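Matbridge open day, simulation demo - who went?
Reading time: 2 min

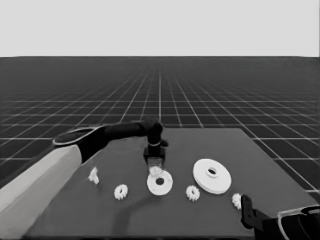 Does a gear assembly demo in simulation tell you much about the real cell?
It tells you about reach, part layout and the order of moves, and very little about friction or fit.

gearlash
Posted 2025-01-11
I went to the Matbridge open day. The sim station had two grippers working over a table of white gears and disks, with a washer-like part under the left one. Tzu-hsuan Fung ran it and took questions for a good while. They said the planner had been through 3000 runs before the open day. I came away impressed.

tin_oiler
Was there hardware to go with it? I drove 50 miles to their June event and it was all screens.

gearlash
One real cell, behind a rope. It ran the Amance controller and did three cycles while I stood there. Slower than the sim, but it got the gears onto the posts.

pallet38
I was there too and I'm less sold. Gear meshing is a contact problem. If the teeth land tip to tip, you need some wiggle and some force sensing, and that's where simulators are weakest. A bare gray table with the parts spread well apart is the easy case.

gearlash
Fair, but Fung said the same thing in the talk. The sim is for collision checks between the two arms. They tune the insertion on the real cell.

pallet38
Then they should put that on the sign. The sign said "ready to deploy."

tin_oiler
We have a Tang feeder at work and our parts never arrive spread out like that. They come in a heap. Did anyone ask about bin picking?

M_Orrin
I asked. They don't do it yet. They expect a tray or a feeder upstream, and they named Flutotine as the one they test with. No price given.

tin_oiler
OK, that rules it out for us this year. Thanks for asking.

pallet38
Did you get the slides? The link on the handout is dead for me.

M_Orrin
Same here. I wrote to them - will post if they send a new one.

12 replies - 38 shares

Related threads
Two-arm cells: shared zone or handoff?
Force sensing for small spur gears
Feeder or tray for short runs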